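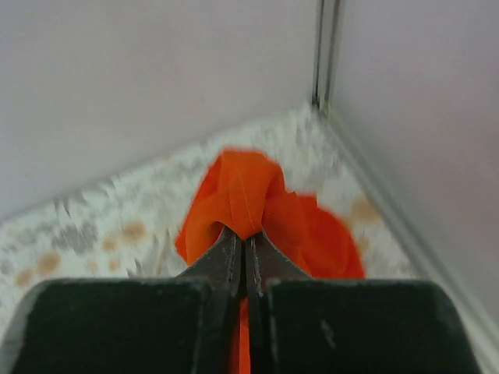 Speaker notes, Güler workshop, 25th October

Slide 1. Good morning. I will speak about the rules we use at Sernavon when a robot handles cloth. I have 18 minutes, so please keep the questions for the end.

Slide 2. Rule one: write the grasp rule before you begin. For us a grasp is counted only when both fingers have closed on the fabric and the cloth is lifted clear. Say this slowly. In March we had two operators with two different rules, and we had to check 200 trials again.

Slide 3. Force limit. Thin fabric needs its own setting — do not copy it from the box-picking task. The limit is written on the Arby sheet and signed by the person on shift.

Slide 4. Stop button. It must be in reach of the hand, also during resets. Pause here.

Slide 5. Logging. Failed grasps stay in the log. Our Fliluvby report shows 94 percent, and the failures are listed on the next page with the reason for each one.

Slide 6. Cleaning of the finger tips: every 10 trials, robot in hold mode. If time is short, skip to the checklist and give out the paper copies.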